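The Go robot, part four: teaching it where the board is

July 5, 2023

In February I wrote that the arm would play its first full game before the summer. It did not. But last night it placed 30 stones one after another without my help, and for me this is a good reason to open the blog again.

For new readers: I am building a robot that plays Go against people who visit our shared workshop in Surside. The program that chooses the moves was the easy part, because other people wrote it. I call my own part Plesar, and it only has to look at the board, understand what changed, and put a stone on the right crossing. This "only" has taken most of my evenings.

The biggest trouble was the board. I started with a heavy one, and I measured its corners once and saved them in a file. Then somebody leaned on the table, the board moved by a few millimetres, and every stone after that landed between two lines. I changed to a thin mat, which I like more because the stones do not jump when they are put down, but of course a mat slides even more easily than a heavy board.

So now the arm does not trust the file any longer. Before each move it goes above the mat, the small camera on the wrist takes a picture, and the program looks for the grid lines and calculates the position again. 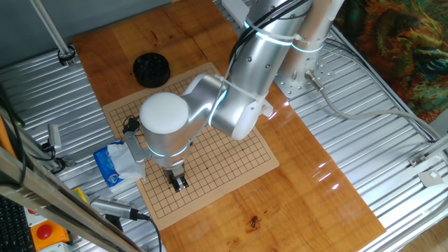 This costs 2 seconds for every move. I was afraid that it would be boring for the opponent, but Go players are patient people, and my friends at the Skondance club think much longer than that over their own moves.

The shiny table was the second problem. The lamp makes bright spots on the wood, and the first version of my code sometimes believed that a bright spot was a white stone. I solved it in a simple way: everything outside the grid is now ignored. Inside the grid I compare each crossing with the picture from the move before.

To test this I collected 3,000 small pictures of single crossings and sorted them by hand - black, white or empty. The program was wrong in 131 of them. Most of the mistakes are white stones near the border of the mat, where the light is worst. I want to try a softer lamp before I touch the code again.

The gripper still needs work too. It holds a stone well, but when it opens, one finger lets go a little earlier than the other and the stone turns slightly. A reader from Luik wrote to me that thin rubber on the fingers may help, and I have ordered some.

Next time I will write about picking stones out of the bowl, which is harder than putting them down. If you have done something similar, please leave a comment, also if it went badly.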